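Search articles Go
Robotics > Simulated cells > Putham tabletop cell
Last updated 10/23/26

The Putham cell is a simulated one-arm workstation, kept at Lenura by Ryota Takeda. It exists to move brown lumps near a plate, an ambition it pursues with great dignity.

Wrist view

Finger alignment is checked from the wrist, with both black fingertips in view.
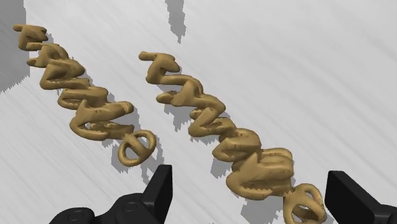 Mounting

The white arm is fixed to a dark pedestal beside a round table. Wakana Hattori resets its base height every 30 runs, whether or not it has sulked.

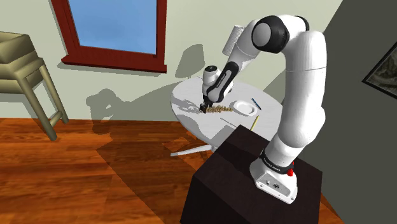 Flomutport Notes, vol. 7, p. 285

Grip force is tuned last. Too much and the lump departs through the wall, which in simulation costs nothing but pride.
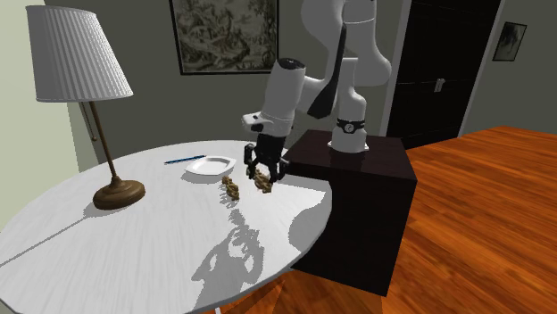 How often is the gripper recalibrated?
After every 9 failed grasps, or whenever Takeda loses patience.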